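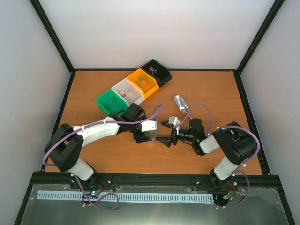

Section 7. Setting up your open-front sorting bins

We know you're eager to get all those odds and ends off the table, but do take a minute to settle the bins first (it makes the rest so much more pleasant!).

1. Wipe the tabletop and let it dry.

2. Stand the bins in a diagonal row, with every sloped opening facing the same way. Any color order will do. We like green, white, orange and then black, but please yourself.

3. Drop in your small things, one kind to a bin, and stop well below the lip.

4. Keep a small clear cup handy for pieces you haven't made up your mind about, and empty it into the bins when you finish.

Note: Dark bits are easy to lose in the black bin, so save that one for brightly colored pieces.

Caution: Small parts are a choking hazard. Keep the bins well away from young children and pets.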